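Druta Dinner Plate, Banded Rim
Tableware > Plates > Dinner plates
Stock code 341

I have a soft spot for this plate and I'm not going to pretend otherwise. The Druta is the one I reach for at home when it's only beans on toast, and it's the one I put out when people come round, and it holds its own both times. Cream in the middle, very dark round the outside, with a rim busy enough that you don't need a fancy tablecloth (I don't own one anyway).

I first came across the pattern at the Cledetti warehouse sale one January, when I was meant to be buying mugs. I came home to Lundumcombe with no mugs and a boot full of plates. They sold out of the shop in a fortnight and I've kept them in ever since, apart from one awful spring when the supplier moved premises and everything was late.

What I like is that the rim is properly wide. A lot of patterned plates give you a thin little line at the edge and call it decoration, but on the Druta the dark part is a good broad band, brown going to black, and the colours sit on top of it in chunky blocks and short stripes. The centre is left plain, so your dinner gets a calm background. Tomato sauce looks lovely on it. So does a fried egg!

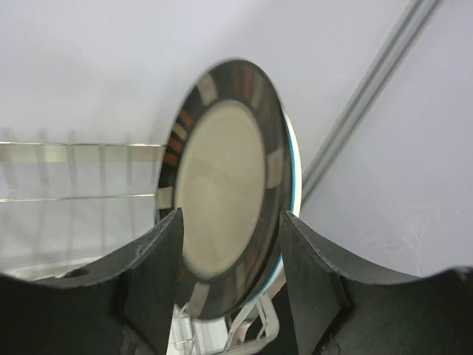 Druta dinner plate, cream centre and banded rim, with a white and teal-blue plate behind.

The big cream blocks are spaced out round the rim and the warmer stripes come in between, orange-brown, beige and a red that leans towards orange. Turn the plate a bit and you get a different bit of pattern at the top, so I never fuss about which way round they go on the table.

People often ask me what to mix them with. My own cupboard is a jumble and I'd say don't be shy about it. White with a blue edge works really well next to the Druta, because the blue is cool and the stripes are warm and neither one tries to take over. Plain cream bowls are the safe choice. I'd steer away from anything floral, but that may just be me, and I've had a customer tell me very firmly that hers look wonderful with roses.

Looking after them

Mine go through the dishwasher on the ordinary cycle. Give them a little room in the rack so the rims don't knock together. Cream centres do show knife marks in time, as any pale plate will, and a dab of bicarb on a damp cloth takes most of them off. Please don't use a wire scourer. I stack mine flat, seven high at the most, with a bit of kitchen paper between them if they're going away for a while.

I wouldn't put them in the oven. The microwave is fine for warming up leftovers.

Ordering

Sold singly, so you can buy an odd one to replace a breakage, or build up a set as you go. I pack them on edge with card between each plate, which travels much better than laying them flat. If one does arrive chipped, send me a photo within 2 days and I'll post another.

We've now sent out 1,190 of these from the shop, and they still get more nice emails than anything else I sell, the Dudás teapot included (sorry, teapot).

Side plates and bowls in the same pattern come and go. If they're showing as out of stock, pop your email in the box and I'll let you know when the next delivery turns up. I can't put plates aside without an order, but collection from Lundumcombe is free. Just ring the bell by the side door, and give it a good long push as it sticks.

Goes well with
Dudás teapot
Cledetti cream bowl
Druta side plate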